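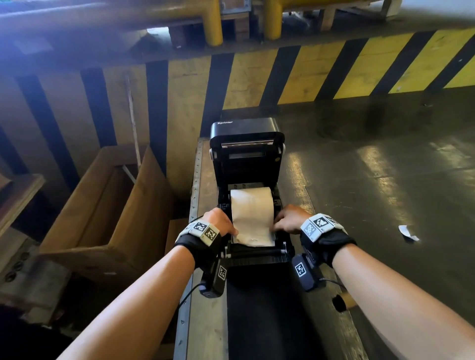 Daichi says I'm charging too little for postage and that's why the seed swap never has any money in it. He put it in the comments under the last post, fairly politely, and then again by email with a spreadsheet. OK. Fine. He's right about the padded envelopes at least.

So, postage. Quick post, got beans soaking.

What I charge now: a flat 50 cents a packet plus a stamp. Worked when it was me and a few people in Tordale trading tomatoes. Does not work now. Sent out 78 orders in the first half of April and more than half of them were over the weight for a plain letter. Beans! It's always the beans. A packet of lettuce weighs nothing, a packet of runner beans is basically gravel.

Also they jam. Anything thick and lumpy goes as a package, and I kept pretending it didn't. Got a bunch back with postage due. Sorry to everyone who got a crushed squash seed, email me, I'll resend.

New plan, starting April 18, 2023, so today:

Small flat seeds (lettuce, carrot, basil, poppies, tomatoes), same as before.

Beans, peas, corn, squash go in a padded envelope and you pay real postage. Whatever the label costs, that's what you pay. No markup.

Mixed orders, I'll put it all in the padded one. Please don't ask me to split them, I did that for one person last year and lost track of both halves.

Limit is up to 30 packets per order. Somebody will ask.

Đức Châu wanted to know if the Lollia peppers are coming back. Yes but not many. They germinated badly for me, I think the heat mat was set too low, or the seed was old, dunno. I've got enough for maybe a dozen people and the list is already longer than that. If you grew them last year and saved any please please send some back. Dry, in paper, name on it. Not plastic, I've opened some horrible bags this spring.

Other thing. The Brullden pole bean is NOT the same as the one I was calling Brullden two years ago. That was my mistake, mixed up jars. The old one has the purple streaks and is shorter. If yours went up to the gutters you have the real one. I've fixed teh names on the list but not in the old posts, will get to it.

Spreadsheet says if I'd charged properly since last spring there'd be money for a second fridge. Not thinking about that.

Addresses: write them clearly and put the zip code. Apartment numbers too.

Peas go out first, then everything else. Beans are done soaking, gotta go plant.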